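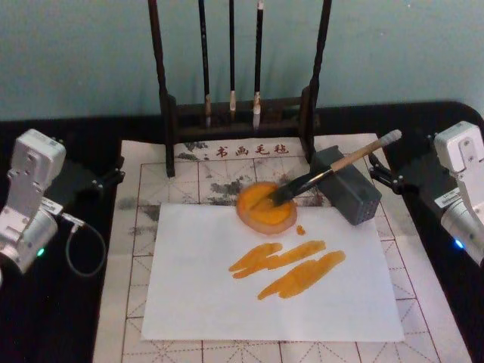
Slide 1. Setting up. Most of the trouble beginners have with a brush starts before they pick it up, so I'll spend the first part of the talk on the table. Start with the felt. It stops the paper sliding and takes up what comes through. Don't worry about keeping it clean. The grey patches on this one are ink stains, and it still does its job. The printed grid is meant for characters, but it's handy for painting too, as you can lay the sheet square to the red-brown lines.

Slide 2. Brushes. Hang them tip down on the rack. A brush stood in a jar with its tip up lets water run back into the handle and the glue goes. Three is plenty for the first term at Hornusura. Pass round the slim one and the full one. Ask people to feel the difference before I say anything.

Slide 3. Loading. Paint in a round dish, close to the paper, so you aren't dripping across the sheet. Wipe once on the rim. Go back to the first picture and look at the orange strokes: deep where the paint is thick, yellower where it thins, and streaky at the edges where the bristles dragged. People ask if streaks are a mistake. For petals and feathers I like them. For a smooth fruit, load more and go slower.

Slide 4. Direction. Lower left to upper right, whole arm, elbow off the table. Do 6 strokes with no paint first. Then do one short, one longer, one longer again. Left-handers can mirror it.

(Pause here, 4 minutes for everyone to try. Check the people at the back have water.)

Slide 5. Paper. I buy the Tosar sheets in packs of 100. The Benítez paper is thicker and more forgiving but costs more. Both are on the handout.

Slide 6. Clearing up. Rinse in cold water, shape the tip with your fingers, hang up. Let the felt dry flat before you roll it.

Questions. Handouts are by the door.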